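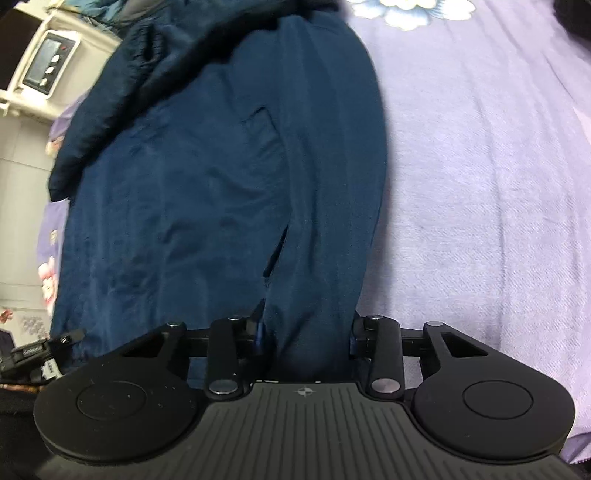
Dressing for the cold end of spring

Every year I pack my winter things away too early, and every year I'm up on a chair in my socks a week later, digging them back out of the closet. So this time I'm waiting until May and I don't care how warm it gets before then!

A few of you wrote in after the last newsletter to ask what I wear for the early walk along the Stisley path. Navy, mostly. I know, I know. I bought one navy thing years ago and it matched itself to everything else I owned, and now getting dressed in the dark is easy (finding anything in the closet is another matter).
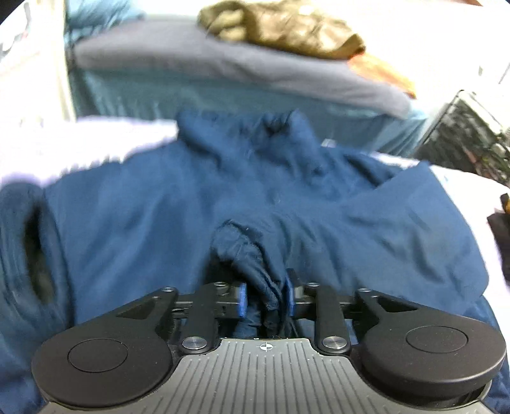

The other question was about washing fleece and velour without ending up with that sad, flat look. Cold water, inside out, half the soap you think you need, and keep it away from towels. I learned the towel part the hard way and spent 90 minutes with a roll of tape picking off white fluff. Skip the fabric softener too. Hang things up as soon as the machine stops and give them a good shake first.

Quilted jackets I wash once a year, at the very end of the season, zipped all the way up. They take forever to dry. I turn mine every few hours and squeeze the corners, where the filling likes to clump.

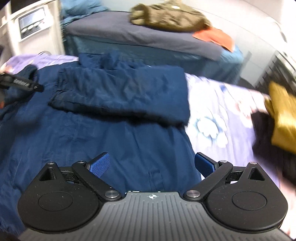 Stepan Vakulenko emailed to say he stores his woolens in old pillowcases with a cedar block in each one, and I've stolen the idea completely. Plastic bins make everything smell like a basement, at least in my house. He also swears by mending before storing, so you don't open the bag in the fall and find the same missing button. I have three coats that prove his point.

If you've got warm clothes you're done with, the Mofokeng center is taking coats and sweaters again, all sizes, kids' snow pants especially. Last year's drive brought in 709 pieces, and they'd love to beat it. Clean, please, and do check the pockets. I once gave away a perfectly good house key.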